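Section 4: Setting Up Your Vakier Walking Tracker for the First Time

By now you should have the Vakier out of its box, charged, and clipped to its strap. If the light on the front is still orange, go back to Section 3 and let it finish. I know, I hate waiting too.

I wrote this guide because the leaflet that comes with the tracker is tiny and assumes you already own the older model. I've worn mine on the loop out at Sorkholm for two years now, and I set up both of the ones my walking group shares, so I've made most of the mistakes already (some of them more than once!).

4.1 Pairing it with your phone

1. Turn on Bluetooth on your phone and open the Vakier app. Don't pair from the phone's own Bluetooth menu. It'll look like it worked, and then the app won't find a thing.

2. Hold down the side button until the light blinks blue. Keep holding a bit longer than feels right.

3. Tap Add Tracker, then pick yours from the list. If you see more than one, check the four letters printed on the inside of the clip.

4. Give it a name. Mine is called Biscuit. You can change this later under Settings, then My Tracker.

5. Leave the phone and the tracker side by side while the update runs. Go make tea.

Note: If the update stalls at 80 percent, leave it alone. Mine sat there so long I was sure I'd broken it, and then it jumped to the end and restarted.

Caution: Don't press the side button during the update. Sibusiso Khumalo from our group did, and he had to do a full reset (see Section 9) and type everything in again.

4.2 Setting your stride length

The tracker works out distance from your steps, so it needs to know how long your step is. There's an automatic setting, but it guesses from your height and it guessed badly for me. I have short legs and a long back, and it had me covering ground like a giraffe.

1. Find a straight stretch where you can measure out 35 yards. A tape measure is best. Chalk, a stick or a dropped glove will do for the two ends.

2. In the app, open Stride and tap Calibrate.

3. Start a few paces before the first mark so you're already moving at your normal speed when you reach it. Tap Start as you cross.

4. Walk the way you really walk. Try not to march! Everybody marches.

5. Tap Stop as you cross the second mark, then type in the distance.

6. Turn around and do the same thing going back. The app averages the two.

Note: Do this in the shoes you walk in most. I calibrated in my slippers the first time and had to do it over.

If you walk on different kinds of ground you can save a separate stride for each. I keep one called Path and one called Gravel, and I switch between them on the home screen with a long press. Vibeke Brynjólfsdóttir thinks this is overkill and uses one for everything, and she's perfectly happy with her numbers, so suit yourself.

4.3 Recording your first route

Pick something short and easy that you already know. You're testing the tracker here, so save the big hike for later.

1. Step outside and wait for the location icon to go solid. Under thick trees or right up against a wall it takes ages, so move out into the open if you can.

2. Press the side button once. You'll feel one buzz.

3. Walk your route. You can put your phone away in a pocket or bag, as long as you bring it along.

4. Press the button once to pause and again to carry on. Two quick presses ends the walk.

5. Open the app, wait for the sync circle to close, and tap Save Route.

Caution: A paused walk doesn't start itself again. I once stopped to chat outside the bakery in Rerkcombe, forgot all about it, and lost nearly 1,000 steps. I'm still a little sore about it.

4.4 Adding pictures to a saved route

You don't need this part, but I love it, especially in January when I want to look back at greener walks. Open the route, tap Album, and choose pictures from your phone. The app shows them in a strip under the map.

Asphalt, grass, a big dark tree and some gravel: 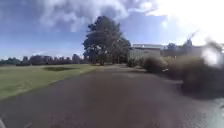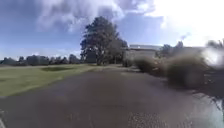
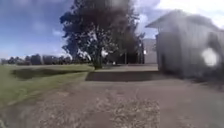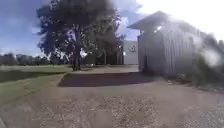
To change the order, press and hold a picture and drag it along the strip. To take one out, tap it and then tap Remove. It stays on your phone and only leaves the album.

If the strip shows gray squares, the app doesn't have permission to see your photos. Go into your phone's settings, find Vakier, and switch Photos to Allow All. Then close the app completely and open it again.

Note: Albums don't sync to the tracker itself. If you get a new phone, back them up first using Export, which is hidden under the three dots at the top right.

4.5 Before you put it away

Wipe the strap with a damp cloth and let it dry before you fold it. The replacement straps from El Fassi fit fine, by the way, and I find the buckle easier with cold hands. Battery care and charging times are in Section 5.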